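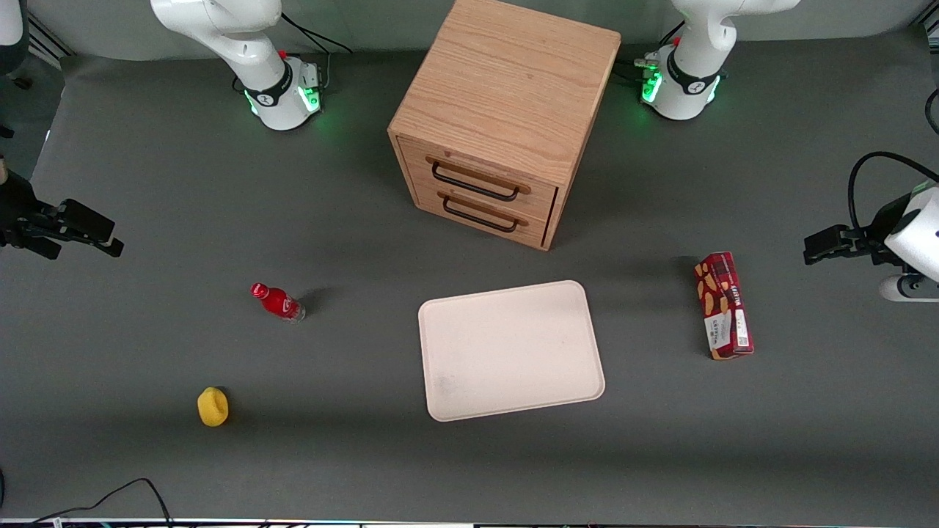 Slide 1: Two-drawer oak cabinet, both drawers closed, with a few small things still out on the table.

Speaker notes – Small Drawers, Small Things
Darnanum Library, upstairs meeting room, 30 minutes plus questions

Leave slide 1 up while people find seats. Start once the door is shut.

Welcome. My name is Mackenzie Nguyen and I run the home sorting sessions at Lendar. Tonight is about the little cabinets people put on desks, benches and hall tables, and what ends up around them.

Look at the cabinet first. Light oak, grain showing on the top, two drawers one above the other, black bar handles. It's close to a cube, so it takes up much less of the table than a wide tray would. The cost is that you only get two drawers, and you have to decide what they're for.

Now the things on the table. There's a small red bottle lying on its side, with its cap on. There's a small yellow thing nearer the front, lemon or sponge, take your pick. Ask the room: which of these belongs in a drawer? Let them answer. Usually someone says both go in and someone else says neither. Don't settle it yet.

(If the group is quiet, skip to the handles.)

Handles. A bar handle can be pulled with a couple of fingers hooked behind it, which helps if your grip is weak or your hands are full. Knobs look tidy but they are harder for some people. My aunt in Gill swapped all her kitchen knobs for bars and uses the bottom drawers again. On a light cabinet like this one, pull with one hand and rest the other on top so the box doesn't slide forward.

Sorting rule. Top drawer for what you reach for every day. Bottom drawer for what you reach for every week. Anything less often than that goes in a cupboard in another room. I used to teach 4 categories and people forgot them by the time they got home.

Food and drink. Fresh fruit stays out of closed drawers. It gets forgotten, and the wood holds the smell. Put it in a bowl. Damp sponges stay out as well, they need air. Bottles should stand up if there's height for them, and if there isn't, they belong on a shelf. Go back to the bottle and the yellow thing here and let people change their answers.

Measuring. Bring the tape out of the bag. Measure the inside of the drawer, never the front. The front is nearly always bigger. Pass the Livari liner sample around – felt side up. Cut it slightly under size or it will ruck at the back and stop the drawer closing.

Homework sheet. One surface, one drawer, 24 hours. Empty the drawer onto the table, leave it all out overnight, and put back only what you went looking for. The rest goes in a bag by the door.

Someone will ask about cost. Say second-hand first, and check that the drawers run straight before paying. Someone may also ask about oiling oak. A thin coat, wiped off, and leave the drawers open while it dries.

Sign-up sheet for the November session is on the back table. Chairs need to be stacked by nine.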